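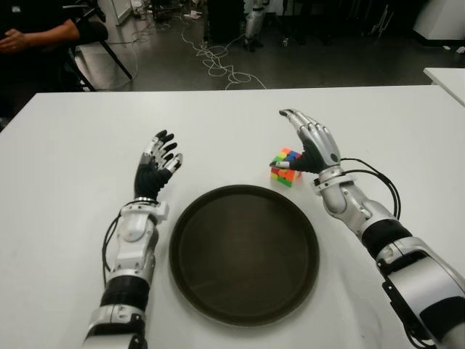
Progress report to the Fimeck fund: the Travis puzzle tables

Prepared by Mbali Moodley, with notes from Sena Ametepe

We're past the halfway mark of the grant and I'm very happy to tell you the puzzle tables are in regular use! When we wrote to you in the spring we had one table, a shoebox of twisty puzzles and a lot of hope. By July all 4 tables were set up in the Travis reading room, and they have been busy every afternoon since.

Each table follows the same plan. The top is white, the tray in the middle is round and dark brown, and the puzzles go back on the tray at the end of a turn. We tried square trays first and people kept catching their sleeves on the corners. The dark color was Sena's idea and it works beautifully — a small cube shows up on it from across the room, even for visitors who don't see well.

Most of the puzzles are small Rubik's cubes in the six classic colors. We bought 24 with the first payment and put them out scrambled, which got far more people to sit down than the solved ones did. A solved cube seems to make people nervous about spoiling it. A scrambled one gets picked up right away, turned a few times, put down, and picked up again by the next person (sometimes before the first one has let go).

Visits logged at the tables so far: 166. That is ahead of the target we set with you, and it leaves out everybody who stops for a minute on the way to the printer. The beginner hour at 3:30 p.m. fills up first. Sena teaches the white cross and then the first layer, and over 50 people have now gone home able to do both. Several of them came back and showed somebody else, and I loved seeing that.

Things that need work. The stickers on the cheaper cubes are lifting, mostly the orange and the white, and we'd like to replace those cubes with ones in colored plastic. The Tikkanen lamps arrived late and one has a loose switch. Two trays have water rings that won't come out. We also underestimated storage, so the spare puzzles are living in my office.

Spending is on plan apart from the lamps, where delivery cost more than quoted. We covered the difference from the printing line, having made fewer handouts than we expected. Receipts are in the folder Sena shared with your office.

Next we'd like to take one table over to the Stondirance center for a month and see who sits down. They have offered us a spot by the front windows — a great one! If you agree, we can move it as soon as the replacement cubes are in. Could you let us know whether a change of site needs a new form?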